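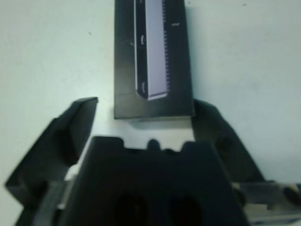 Is Drelarier worth paying for if all you need is pick and place? For one arm and a handful of part types, I'd say the cheap tier is plenty, and you can skip the planner add-on until your shelves get crowded.

So I've been running Drelarier on our bench arm since the start of November, mostly on retail boxes, and I like it a lot more than I expected to (I came over from Mondel, which made me want to throw my laptop). Setup took an evening. The grasp editor is the best part! You drag the approach line, it shows you where the fingers will end up, and you save it by name. I have 40 saved grasps now and can still find the one I want.

Perception is more of a mixed bag. Dark glossy boxes on a white table come out fine for position, but it loves to mistake printed artwork for a real edge, so the grasp lands off center. Turning on "outline only" fixed most of that for me. I ran 126 picks overnight with it on and got 100 clean ones. The misses were nearly all tall boxes standing on end, where the arm came in too low and nudged them first. Raise the approach height, seriously.

Trilok Sengar on the Millham forum posted a settings file that helped too, go grab it.

Gripes: the log viewer is slow, undo forgets everything when you switch tabs, and the wrist camera calibration page has two buttons both called Apply. Which one? I still click both.

Four stars from me, maybe more once they sort out undo.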